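Teaching the arm, part two: cups and bowls

So where did I leave you last month? I think I'd just gotten the second arm to stop buzzing at the elbow and was promising that by now we'd have something to show for it. Well, we do, sort of! The Cirnwood robot table is up and running most evenings, and I've spent more of March than I'd like to admit moving a purple cup around.

If you missed the last one, the short version is that we aren't programming the thing in the old way, with somebody typing in where the elbow goes. You hold a small arm in your hands and move it, and the big arm on the table copies you as you go. The computer saves everything the arm did along with the camera pictures, and later you feed the whole pile to a model and hope it gets the idea. One go at the task is called an episode. As of last night we have 579 of them, and I did so many that my right thumb clicks now.

The job is simple to say. Pick up the cup, put it in the pink bowl, go back to the rest position. I picked it as a warm-up and figured we'd be on to folding dish towels in a week (ha!). A plastic cup is a light, slippery, annoying thing to grab, and when you're holding the small arm you can't feel any of it. There's no push back through the handle. You squeeze and you watch and you decide you've got it, and then you lift and the cup stays where it was, looking innocent.

My first evening I kept nearly all of my bad tries. I thought, more data, great. Ilona Fekete, who some of you know from the Akmont group across the river, came over to have a look and went through them with me on the laptop, and she was very nice about it, but she did ask why I hesitated over the cup every single time. I hadn't noticed. I would come down, stop, wiggle left, wiggle right, and then close. If you train on that you get a robot that wiggles. She told me about a drawer they'd done in Akmont where the arm learned to pause before the handle, very politely, as though it was knocking, and it took them ages to work out that the person doing the demos had been stopping to look at a clock.

So I threw out 47 episodes and started over on the approach. What helped me most was slowing down on the way there and then not stopping. One smooth move, down and over the rim, close, up. I say it under my breath. My husband thinks I've joined something.

The other thing that helped was going through the camera. We'd been driving while looking straight at the table, which feels natural and is much easier, but then you're using things the robot doesn't get. You lean over! You peek around the side of the gripper! The robot can't lean over. So now the rule at our table is that you drive from the screen. It's horrible for the first half hour and my neck was in knots, and then at some point it clicks and you forget you're looking at a screen at all. I'd still say take a break every 30 minutes. Past that I get sloppy and start cutting the corner at the bowl, and I don't see it until I play the episodes back.

A word on moving things around. If the cup starts in the same spot every time, the model learns the spot. I knew this, I'd read it in at least three places, and I still caught myself putting the cup down in the same comfortable place over and over, just because my hand likes it there. What I do now is look away and slide it, then shift the bowl as well every few tries. Some of the starting spots turn out to be a real stretch for the arm and you have to come at them from a silly angle. Do those too. I skipped them for a while and the first trained version simply froze whenever the cup was out near the edge. It sat there and hummed.

Which brings me to how it's doing. We ran the latest version on the table last night, with hands off the controls, and it got the cup into the bowl more often than I expected and knocked the bowl sideways more often than I'd like. When it misses the first grab it doesn't try again, it goes through the whole motion with nothing in its fingers and sets down a nice helping of air in the bowl. Ilona says that's the usual thing when every demo is a good one. The model has never seen anybody fix a mistake, so it doesn't know there's such a thing as fixing one. Her advice is to record some on purpose where you miss, back off and go again, and to keep the miss itself out of the recording if your software lets you trim the start. Mine does, once I found the button. That's my plan for the next couple of weeks.

I've also had two emails asking if the small arm you hold has to match the big one. Ours does, joint for joint, and that makes it very easy to drive since your hand position is the arm's position. The people in Clomthorpe use a game controller and they get by, but I tried theirs over the holidays and kept turning the wrist when I meant to go forward. Kids are far better at it than I am. If you've already got a controller lying around then by all means start there and see whether you like this kind of thing before you build anything.

Oh, and save your work as you go! I lost an entire evening when the drive filled up and the program kept cheerfully beeping at the end of each episode as if it had been writing them down. Check the folder. I check mine after the first episode and again when I stop for tea.

If you'd like a turn, come by any evening after 7, the side door sticks so give it a shove. You don't need to know anything, and it's more fun with two people, one driving and one resetting the cup and bowl in between. Wear short sleeves or push them up, as the resetting person tends to drag a cuff across things. I'd especially love a few left-handers, everyone who has driven so far is right-handed and I'm curious whether it shows in the paths. Bring your own mug, the purple cup is working.

Next time I'll report back on the recovery episodes, and if the arm ever gets good at this I'd like to try it with the cup tipped over on its side. Ilona says I should stack two bowls first. We'll see who wins that one.
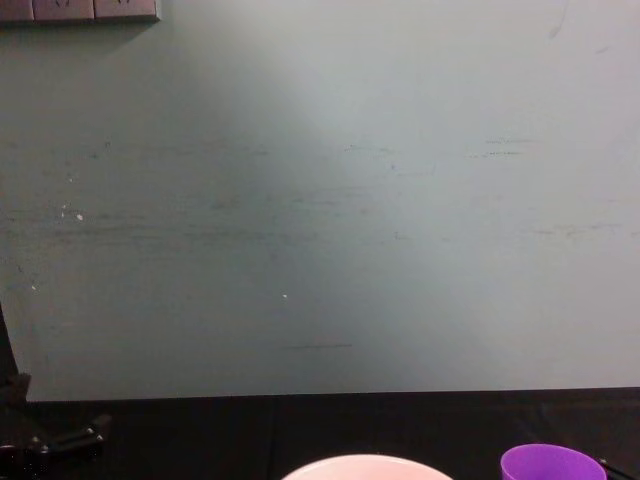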